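Plandach stool: putting it together

Section 2. Fitting the legs

The carton promises assembly in 5 minutes. Allow 14 the first time, and don't believe the claim that the legs "find their own way in". Ours didn't.

Before you start

Clear a table and put something dark and soft over it. White plastic shows every scuff, and white parts are easier to find on black. The leaflet says a bare floor will do — we would not.

1. Turn the seat over so the ribbed underside faces you.

2. Look into each corner socket. Stray bits of molding sometimes stay behind, and a leg pushed onto one will sit crooked. Pick them out with a fingernail, not a knife.

3. Hold the seat by its rim, close to the corner you are working on. Push the first leg in by hand with a slow twist.

4. Fit the remaining legs the same way. The leaflet insists on a fixed order. Lesego Jacobs tried several at Stiddale and found no difference.

5. If a leg binds, pull it out and start again.

CAUTION: Do not use a mallet. The leaflet allows "light tapping", but a split socket can't be repaired.

Note: The legs stand at a slant. A leg that looks off may be fine, so compare it with its neighbor before you force anything.

White legs and seat, on black:
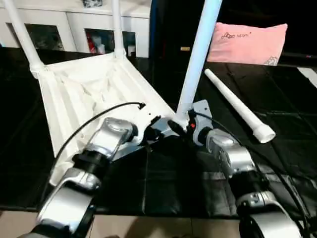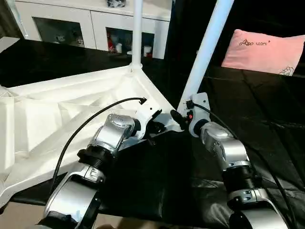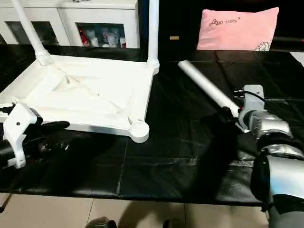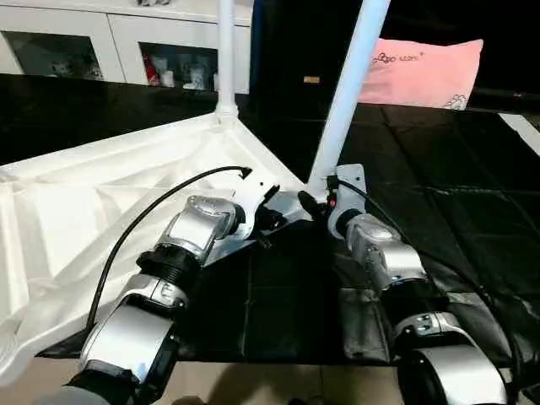

Section 3. Checking the stool

1. Stand it upright on a level floor and press down on each corner in turn.

2. If it rocks, turn it back over and push every leg again. Felt pads will only hide the problem.

3. Sit down slowly. Check the legs again after a few days of use, whatever the carton says about "fit and forget".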